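Zeditia Home Forum > Kitchen > Storage and sorting

Coloured utensils - one big jar, or proper bins?

mallowpan
9 Oct 2023
Right, I have finally emptied the drawer of doom! Everything is out on the table and I'm having a lovely time. I've gone over to the bright coloured sort bit by bit since we moved to Hulme, and they're so cheerful that I hate shutting them away, but the drawer jams every single time I want a spatula. So I've got some clear plastic bins and I'd like to sort by job: flipping, stirring and serving, and odds and ends. My other half says to put the lot in one big jar by the hob and be done with it. Who's right?

tinlidtess
You are! I did mine by job in May and I still get a little thrill opening the cupboard. Flat things in one, spoony things in another, and I stopped buying doubles as I could see what I had. Clear bins are brilliant for that.

oddspoon422
Going to disagree, sorry. Jar by the hob, every time. You're cooking, your onions are catching, you want the thing in your hand NOW. With a bin you have to open a cupboard, pull it out, rummage. I've had the same stoneware crock from the market in Carketville for years and it holds all I use. The rest went to the charity shop.

mallowpan
Ooh, but does yours not get greasy? Our hob is a spitter. I had whisks in a pot once and they went tacky within a fortnight.

oddspoon422
A bit. I give it all a wash on a quiet evening. If you use them often they don't get the chance to go sticky.

mallowpan
Well, I've made a start. The big red one is my favourite and I refuse to hide it. The lime green spatula gets used every morning, and the grey and orange ones are the ones I keep dithering over. Bins are lined up at the back ready. 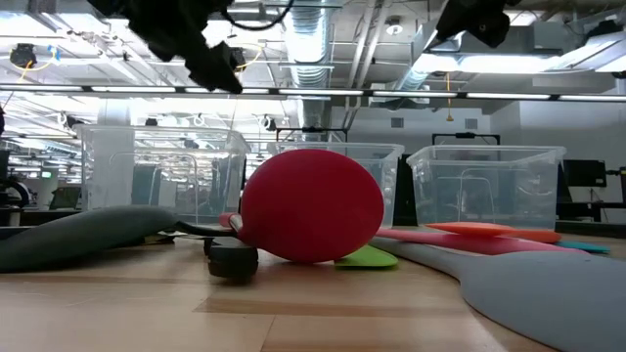 brackenhob
Do you sort by colour or by what they do?

tinlidtess
By what they do. I reach for a spatula because I'm turning something over, and the colour comes second. If two of you cook, it's also easier to explain where things go back.

brackenhob
Thanks, that makes sense. I did a rainbow once and it looked gorgeous for nearly 5 days. Then my lot put everything back wherever it landed and I gave up!

pipkin_and_co
Can I put in a word for colour though? I love it. Red for anything that touches tomato or curry, pale ones kept for custard and porridge. Stops the pale ones going that sad orange shade. So colour can be about the job too, if you set it up that way.

mallowpan
That's clever and I'm a bit annoyed I didn't think of it. The curry one here could easily be the red.

oddspoon422
You're all making this into a hobby.

pipkin_and_co
It IS a hobby, have you seen which forum you're on?

larderlark
One practical thing on bins: check the length of your handles first. I bought the Ivholm low ones and half my spoons stuck out over the rim so the cupboard wouldn't close. Had to lay everything at an angle. Long things I now keep in a deep drawer, heads all facing the same way, and the bins are for short stuff like pastry brushes and the garlic press.

tinlidtess
Seconded on handles. Mine go in on the diagonal, heads up, and it's fine as long as I don't cram them.

mallowpan
Good shout, off to measure the shelf. I think I'm going for a bit of both - small jar by the hob for the three or four I grab daily, bins in the cupboard for the rest. He gets his jar, I get my sorting. Has anyone labelled theirs, or is that a step too far with clear ones?

larderlark
Masking tape and a pen. Peel it off when you change your mind, and you will.

oddspoon422
Small jar counts as a win for me. I'd still bin half the spoons.

mallowpan
Not a chance! I've just found a melon baller I'd completely forgotten about and now I want melon.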